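Getting Your Dance Clothes Through the Season

I've been folk dancing with the same group in Pirkevbridge for longer than my knees would like, and if there's one thing I've learned it's that the costumes need more looking after than the steps do. A few people asked me after practice how I keep my skirts from looking like a dishrag by November, so I'm putting it all in one place (mostly so I can stop repeating myself by the coat rack!).

Start with the sweat. Don't leave anything balled up in your bag overnight, even if you got home late and your feet hurt. I hang mine over the shower rail inside out with the window cracked, and I only wash when airing doesn't do the trick. Cotton blouses go in at 40 with the buttons done up. Anything with embroidery gets a cool hand wash in the sink, and please test the red thread first. Press a damp white cloth on it for a minute. If the cloth comes away pink, take it to a cleaner and don't argue with it. I ruined a perfectly good apron arguing with it.

Long skirts - the full circle kind - should rest on a hanger for a whole day before you hem them. The bias drops, and it never drops evenly. I used to hem right away and then wonder why one side was sweeping the floor. For the hem itself I like a narrow one, because a deep hem gets heavy and swings half a beat behind you in the turns.

Waistbands are where things go wrong for me. I put in two hooks now, one a little tighter than the other, so I can switch after the potluck. Sew them on with doubled thread and go round each loop 5 times. It's dull work, so put the radio on.

Now, shoes. Suede soles get slick once they pick up floor wax, and a stiff wire brush fixes that in no time. Short strokes, one direction, outside on the step so you don't breathe the dust. Don't wear them across the parking lot! 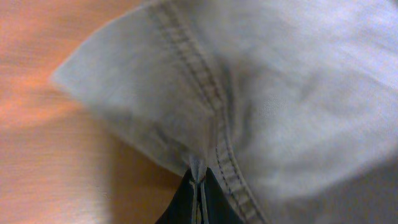 For pressing, I do seams first from the wrong side, then turn the piece over and use a cloth between the iron and anything dark. Pleats I baste down with long stitches before they ever see steam. Yes, it takes ages. I spent an entire evening on the skirt I wore for the fall social at the Kimen hall, and I'd do it again - those pleats stayed in through every polka.

For travel, roll the skirt lengthwise, slide it into an old pair of tights with the feet snipped off, and lay it on top of everything else in the suitcase. Pack safety pins too. Pack more than you think, somebody will always need one five minutes before you go on.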